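桌游与跑团问答 > 众筹与发货

众筹的沙盒跑团《Gretlow》延期又改了附加包，现在该退款还是继续等？

发帖人：三号骰盅

去年我在众筹平台上支持了《Gretlow》，选的是实体书加主持人屏风那一档，一共付了684元，含运费。页面上原来写的是今年夏天发货，后来改到秋天，前几天的更新又说要到12月才能从印厂出来。

延期我能接受，以前支持过的项目也很少有准时的。让我犹豫的是另外一件事：附加包《Drakgate》原本是一本独立的地城设定集，现在说要并进主书的附录里，单独的那本不印了，改成送一套PDF地图。更新里说页数没有减少，可是我手上的试读版目录里，《Drakgate》部分有派系表、随机遭遇表和整个下层区域，新目录里只剩派系表和一部分遭遇。 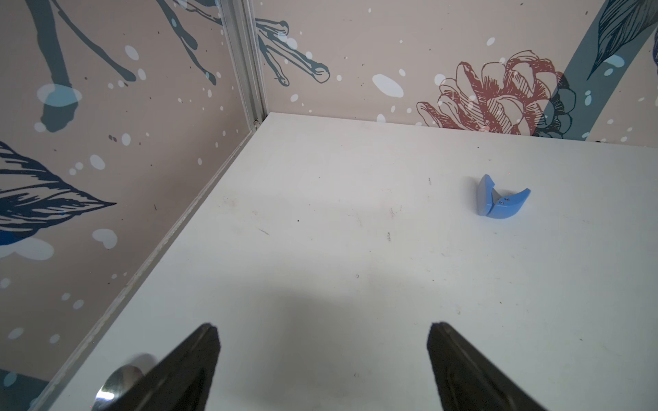
我们团现在跑的是别的规则，大概明年开春会结团，之后打算换《Gretlow》。也就是说，书晚到一两个月对我影响不大，但下层区域要是没有了，我原来准备的开局就得重写。

想请教几个问题。第一，这种情况下申请部分退款有没有可能，只退附加包的钱？第二，有没有人拿到过完整的测试文件，下层区域到底是删了还是挪到别处了？第三，如果退了，有没有类似的现代恐怖沙盒可以替代，最好带派系和城市生成表，主持人备团时间不要太长。

补充一下，我没有买骰子和徽章那些周边，只有书和屏风。收货地址已经锁定了，支持者问卷也填过。

雾港值夜人

我支持的是同一档，情况差不多，上个月问过客服，说一下我得到的答复。

部分退款可以申请，但不能在平台上点，要给发起方写信。邮件里写清楚支持者编号、档位、要退的项目，再附上附加包变更的那条更新的链接。我的编号是1618，邮件发出去以后过了3天收到回复，对方同意退《Drakgate》那部分，屏风和主书照发。钱是走原支付渠道退的，手续费由他们承担。

要注意的是，退了附加包以后，PDF地图也没有了。如果你主要想要的是地图，就别退。还有一点，地址锁定以后再改档位，他们需要手工处理，最好在印厂出货之前办完，不然包裹已经按原来的档位打包，后面对账很麻烦。
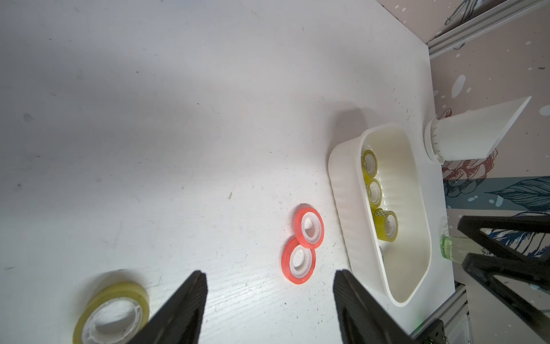
下层区域的事我也问了。答复是没有删，会放进以后的一本小册子里，暂定名《Brokance》，支持者可以免费下载电子版，实体版另外收费。什么时候出没有说。我个人的看法是，没有日期的东西就当它没有，你自己衡量。

我最后还是退了附加包，留了主书。主书的规则部分我看过试读，调查和理智两块写得很清楚，城市生成表也够用。派系回合的流程比较长，四个派系以上的时候每次结算要翻好几页，我自己抄了一张速查表，贴在屏风内侧。

半价模组

不建议退。众筹就是这样，等着就行了。

我支持过的项目里拖两年的都有，最后也收到了。现在退了以后再买零售版，肯定更贵。

旧城区档案柜

上面说等着就行的那位，楼主问的不是延期，是内容变更，这两件事应该分开看。

我参加过《Gretlow》的第二轮封闭测试，测试文件到现在还在，说一下我能说的部分。测试版里下层区域一共有43个地点条目，每个条目一段描述、一个钩子和一个可以接派系回合的标签。文字基本是写完的，缺的是插图和剖面图。所以“挪到小册子里”这个说法我认为可信，不是临时编出来应付人的。
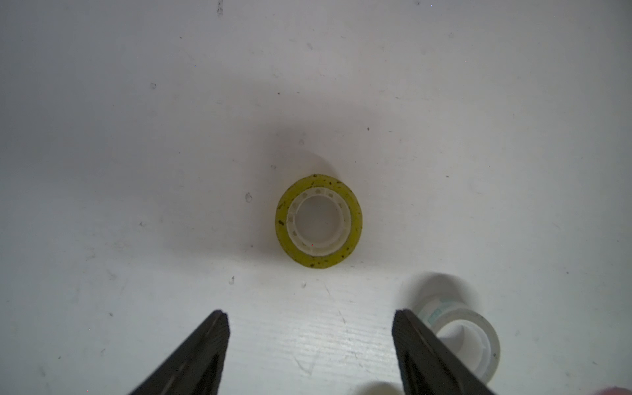
不过有一个问题，测试版的遭遇表会引用下层区域的条目编号。现在附录里保留了一部分遭遇，却没有对应的地点，主持人掷到那几行就要自己补。我给作者写信提过，回复说会改成通用描述，改没改完我不知道，要等正式文件。

如果你已经按试读版准备了开局，我建议这样处理。

先看你的开局用到下层区域多少内容。如果只是一个入口加一两个房间，自己写也就一个晚上。试读版里有条目的格式示范，照着写就能和派系回合接上：地点名一行，玩家一进去就能察觉的东西一到两句，不明显的东西一句，最后写哪个派系在意这里。

如果整个战役前半段都在下面，那就等《Brokance》的电子版出来再开团，或者先跑主书里的港区剧本。港区那个剧本四到五次团能跑完，结尾有一个可选的线索指向下层，接起来比较自然。
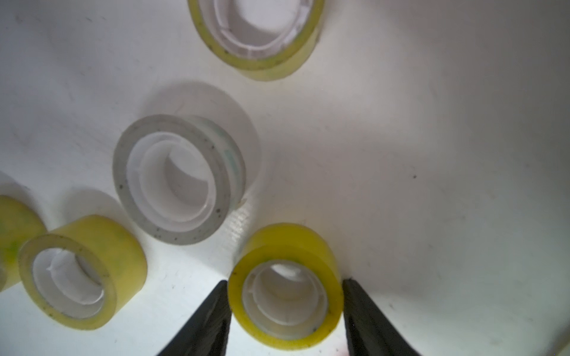
替代品方面，你要的三个条件里，派系和城市生成表都有的不多。Wikström出的那套城市沙盒工具是与规则无关的，派系部分写得简单，一页纸就能结算，备团时间短，缺点是没有怪物数据，也没有理智规则，要从你现在用的系统里搬。我用它跑过一个短战役，玩家没觉得有什么不协调，只是邪教的仪式那部分全是我自己写的，花的时间比预想多。

电子版可以先只买核心那一本，扩展是各种城市的街区表，现代背景能用的就两三个，其余是工业时代的。

退款的具体流程按雾港值夜人写的办就可以。如果你决定只留主书，记得在邮件里注明屏风还要，我团里有一个玩家写得太简单，对方把屏风也一起退了，后来又补付了一次款。

三号骰盅

谢谢各位。我数了一下自己的开局，用到下层的只有一个入口和两处地点，自己补。附加包我写信去退，主书和屏风留着，邮件里会写明白。

另外问一下旧城区档案柜，港区剧本适合三个玩家吗？我们团有一个人明年要搬走，可能只剩三个了。

旧城区档案柜

三个人可以，第二幕码头那场追逐把对手减掉一个，其他不用动。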